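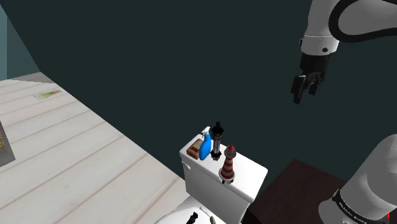 Fultonstead, February

The Wonwood gripper comparison is a simulated test series that measures how different end effectors perform when mounted on the same robot arm. It is maintained by Brarneo and uses rendered household rooms in place of a physical test cell.

In the bathroom layout, small items stand on the lid of a toilet tank – among them a blue spray bottle and a model lighthouse with red and white stripes. The arm is white and carries a black gripper with two fingers. Narrow, upright items are used to test approach angle and finger clearance, and boxes are used to test grip width.

Each gripper is run for 1,000 trials per layout. A trial begins with the gripper in open space and ends when an item has been lifted clear of the surface, or when the controller reaches its limit of 200 steps. Knocking over a neighboring item counts as a failure.

The first release covered 13 grippers. A later revision, known as Campos, raised the number of trials to 2,000 and added a second controller. Scores from the two releases are listed separately – the contact settings differ, and the results cannot be merged.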